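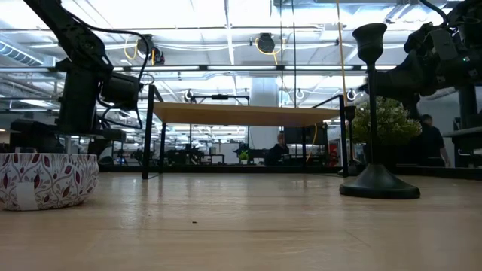

Lista de verificação: segurança em casa antes de entregar as chaves aos inquilinos

Apartamento da Rua do Surotach, 2.º esquerdo
Data da visita: 1/4/21
Verificado por: Razia Sethi
Acompanhou: Waqas Abbasi

Legenda: C = conforme, NC = não conforme, V = voltar a ver

1. Entrada e escada

1.1 Fechadura da porta principal: C. Fecha com duas voltas. A chave suplente prende um pouco ao sair.
1.2 Óculo e corrente: C.
1.3 Luz do patamar: NC. Acende mas apaga-se antes de se chegar ao segundo lance. É parte comum, fica para a administração do prédio.
1.4 Corrimão: V. Um dos suportes tem folga. O Waqas apertou o parafuso mas a bucha está gasta.

2. Eletricidade

2.1 Quadro: C. Disjuntores identificados a caneta, legível. Falta indicar o da varanda.
2.2 Diferencial: C. Disparou no botão de teste.
2.3 Tomadas da cozinha: NC. A que fica ao lado do lava-loiça tem o espelho rachado. Substituir antes da entrada dos inquilinos e não usar até lá.
2.4 Tomadas dos quartos: C.
2.5 Extensões: NC. Havia uma extensão ligada a outra atrás do sofá. Foram retiradas as duas.
2.6 Contador: C. Leitura registada no formulário da entrega.

3. Gás e água quente

3.1 Esquentador Dirko: V. Acende à primeira e a chama é azul. A etiqueta da última revisão está ilegível. Pedir segunda via à Leltis, processo 661.
3.2 Tubo flexível do fogão: NC. Fora do prazo marcado no próprio tubo. Gás cortado na torneira de segurança até à troca.
3.3 Grelha de ventilação: C. Estava tapada com fita do lado de dentro. Fita retirada, grelha lavada.
3.4 Torneira de corte da água: C. Dura, mas fecha.

4. Incêndio

4.1 Detetor de fumo do corredor: C. Pilha nova.
4.2 Detetor de fumo da sala: NC. Não existe. Comprar um igual ao do corredor.
4.3 Manta da cozinha: C. Pendurada à direita da porta, longe do fogão.
4.4 Velas e castiçais: V. O apartamento é entregue com peças decorativas. Os castiçais altos ficam em superfície plana e afastados de cortinas. Acrescentar ao regulamento que não se deixam velas acesas sem vigilância.

5. Móveis e objetos soltos

5.1 Estante do quarto: NC. Tem mais de um metro e meio e não está presa à parede. Fixar com duas esquadras.
5.2 Tapete do corredor: C. Com base antiderrapante.
5.3 Loiça e taças: C. Nada lascado. As peças pesadas passaram para as prateleiras de baixo.
5.4 Mesa da sala: C. Não abana.

6. Janelas e varanda

6.1 Guarda da varanda: C. Firme em todo o comprimento.
6.2 Janela do quarto pequeno: NC. O limitador de abertura está partido. Prioridade alta, vem uma família com crianças.
6.3 Estores: V. O da sala desce torto. A fita ainda aguenta.
6.4 Humidade: V. Mancha no canto por cima da janela da casa de banho. Limpa hoje, comparar na próxima visita.

Comentários

O tubo do gás e o limitador da janela têm de estar resolvidos antes da entrega. O resto pode ser feito com a casa ocupada, desde que se avise de véspera.

A oficina Afridi deu um preço de cerca de 200 euros pela estante, pelo corrimão e pelo limitador, com deslocação incluída. O tubo e a segunda via da revisão são tratados à parte com a Leltis.

O Waqas fica com uma chave para abrir a porta aos técnicos. Segunda visita ainda em janeiro, só para os pontos NC e V.

R. Sethi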